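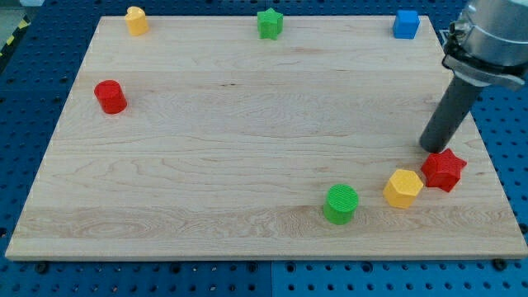

그리퍼 비교 이야기를 이어 갑니다. 답이 늦어 죄송해요, 8월에 시작한 일이 이렇게 길어질 줄은 저도 몰랐네요. Wekia의 두 손가락형과 Etow의 막대형을 같은 팔에 번갈아 달고, 블록마다 10번씩 집어 보았습니다. 지금 달려 있는 쪽은 막대형인데, 몸통이 가늘고 길어서 빨간 별처럼 나무판 가장자리에 바짝 놓인 블록에도 위에서 비스듬히 다가갈 수 있다는 점이 참 마음에 듭니다. 노란 하트는 두 손가락형으로 잡을 때 자꾸 돌아가서 애를 먹었고요(각도를 7도쯤 틀면 낫다던 분, 혹시 기억하시나요?).

Shota Kikuchi 님이 쓰셨습니다:
> 저희도 막대형을 써 볼까 합니다. 윗면이 매끈하지
> 않은 블록도 잘 붙는지 궁금합니다. 제어기는
> Sadeghi 것을 그대로 써도 될까요?

윗면에 무늬가 있는 별과 육각 블록은 접근 속도를 늦추니 한결 나아졌습니다. 그래도 원기둥만큼 편하지는 않아요. 제어기는 그대로 쓰셔도 되는데, 그리퍼를 바꿔 다신 뒤에는 공구 길이 값을 꼭 다시 넣어 주세요! 저는 그걸 깜빡해서 오후 한나절을 날렸답니다. 설정 파일은 Tsutomu Furukawa 님께도 보내 드렸으니 편한 쪽에 말씀해 주시고, 날이 추우니 다들 감기 조심하세요.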